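The Gray Bins

When Ottmar Kröger finally sold the flat on Kirkelgate, he told everyone it would take him a weekend to clear it, and everyone was kind enough to nod. It was April then. By the time the new people wrote to ask about the keys he had emptied the bedroom, most of the hall, and one shelf of the kitchen, and he had eaten lunch sitting on a rolled-up carpet so often that he had begun to think of it as his chair.

The big things had been easy, you see. A wardrobe is a wardrobe. Two men from Droston came up the stairs, said good morning, and took it away, and the wall behind it was a slightly better yellow than the rest of the room. It was the little things that slowed him down, the ones that had lived for 31 years in drawers and jars and coat pockets and had never been asked to explain themselves. His daughter Ilse had brought him a pair of gray bins from her shop and set them up on the table by the window. One for keeping, she said, and one for giving away, and please, Papa, no third pile on the floor.

So he made a start. He went from room to room in his socks (the shoes were already packed, a mistake he would regret when it rained) and carried back whatever his hand closed on, and he put it all in the keeping bin, meaning to be strict about it later on. He had always been a man who meant to be strict later on. His wife used to say it should be sewn on a cushion.
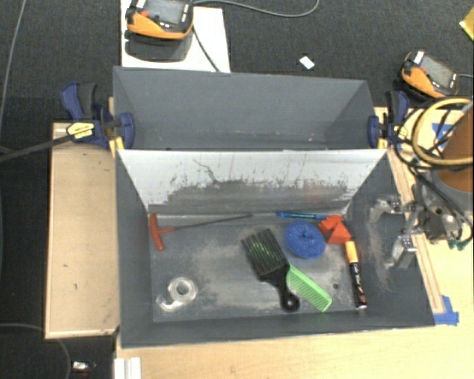

"What do you need a hex key for, in a place with a janitor?" Ilse asked, when she came by at seven with soup.

"For the bed," said Ottmar. "The bed has bolts."

She thought about this while she looked for spoons, which were packed as well, and in the end they drank the soup out of mugs. It was a good soup, with barley in it, and it had come across town on the bus in her lap wrapped in a towel. She told him about the shop, and about the boy she had hired, who was so polite that customers bought things simply to make him stop thanking them. Then she rolled up her sleeves and came over to the table, and he could tell from the way she stood that the strictness had arrived.

The blue scrubber went first, without much argument. He had a soft spot for it all the same, having bought it to clean the Mazza pot, the enormous one, in the winter when they had all lived on beans. The comb she held up to the window, and neither of them spoke for a bit. It was a very green comb. Her mother had liked things she could find in the bottom of a handbag, and she had liked them loud, and she used to run a comb through Ilse's hair at the tram stop every single school morning, with her gloves still on, talking the whole time to whoever else was waiting.

"You hated it," said Ottmar.

"I screamed the place down," said Ilse, and she put the comb in her own coat pocket and buttoned the flap over it, and he pretended to be very interested in the pen.

The pen he tried on the back of an old Grolard receipt, 300 of something he no longer remembered ordering, and he signed his name with it a few times, bigger and bigger, until she took it gently away from him. The hairbrush stayed. So did the marker, so that he could write on the boxes, and once he had a marker in his hand he got up and wrote on every box he could reach. KITCHEN, he wrote, and KITCHEN AGAIN, and on the one by the door, after some thought, OTTMAR.

It was dark by the time she washed the mugs. He stood at the window and watched the number 2 tram come round the corner with its lights on, the way it had every evening, and then he went to see about the bolts on the bed.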